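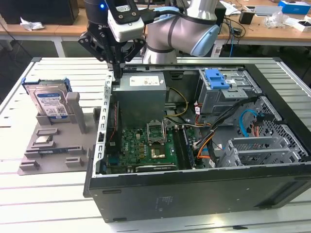 Stellow
New member, pond and stream samples

Cleaning diatoms for permanent slides

I collected diatoms from stones in the creek at Dulluvville in August. After peroxide my valves still have brown matter on them and I cannot see the striae. Is it too short, or is my sample too big?

Wistik
Regular member

Probably too much sample. Take 2 mL only and leave it overnight in the peroxide. Then rinse with distilled water up to

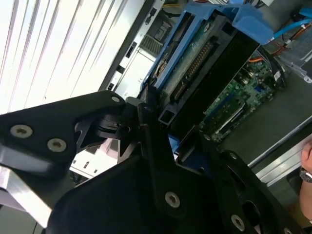 five times, and let it settle fully between rinses. Don't use tap water, it leaves crystals.

Ghauri
Member

I just boil mine. Works OK for me.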